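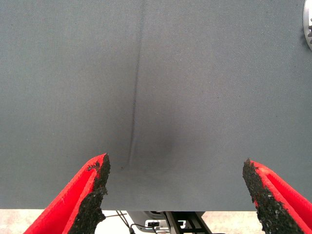

Evening, June. Desmond Wojcik came back with the revised quote from Marchetti and looked pleased with himself. They have knocked a bit off the second arm and put it straight back on as "commissioning". I asked what commissioning means when we do the bolting and wiring ourselves. He said he would find out.

Went through the grip pads again. Black, gritty things, and I still don't believe the figure we've been given for how long they last on cloth. Tesberg want us to order 20 pairs up front. I have put down 6 and written "ask again in autumn" next to it. If grey twill eats them faster than that, I'd like to know before we buy a second arm, thank you.

Hollis wants the Ruleo support plan too. £300 a month for somebody to answer the phone. Left it out of the budget for now, and he'll notice.

Nobody has yet shown me a sum where folding by machine beats the two women at Paroron on a slow afternoon. Must ring about the spare cables.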